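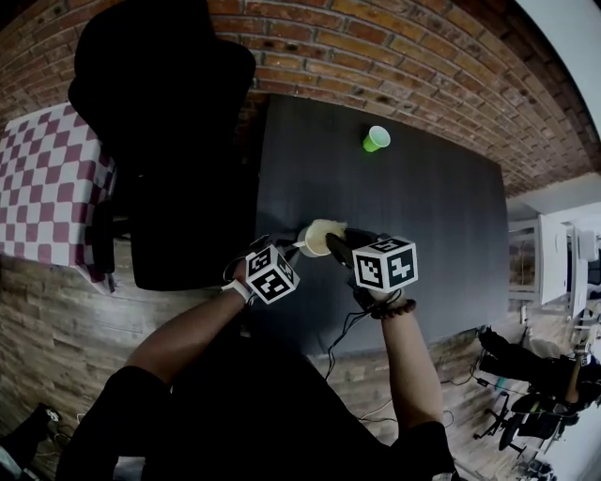 Both hand grippers with their marker cubes, right jaw at the paper cup.

Right hand gripper loses tracking when I reach for the cup

Posted by Viera Vávra, Tue 21 August

Hello all. I look after one pair of hand-held grippers at our table in Prikville. Each one has a white marker cube on the top and its own cable. The left is very stable. The right one jumps in the recorded path, mostly when both hands come near to the same paper cup. In the last session I had 497 recordings and 93 of them were marked bad by the software, almost all from the right side. I already cleaned the cube and did the calibration again. What should I check next — the cube, the cable or the light?

Ctibor Oravec
Check first if the cube sits tight. On ours the screw under the cube was a little loose, and the cube turned by a very small angle each time the jaw closed. You can feel it with two fingers. Tighten it, then calibrate again, because the old calibration is not valid after you touch the screw. Then look at the cable. If it hangs down to the floor, it can pull on the gripper when you stretch the arm. I fix mine to the forearm with a soft strap and leave a loop of 12 cm at the wrist. Please write also if the bad recordings come in a row or are mixed, this would help.

Svatopluk Danko
Same problem here last November. I bought new cable and it was ok.

Zuzana Vondráček
I would not buy anything yet. When the two cubes are close, one can hide part of the other from the camera, and then the software has only one face to work with. Try to come to the cup from opposite sides and keep the cubes tilted a little to the camera. Also see if the printed faces are still flat. Our stickers had a lifted corner and it made exactly such jumps — new print on matte paper solved it.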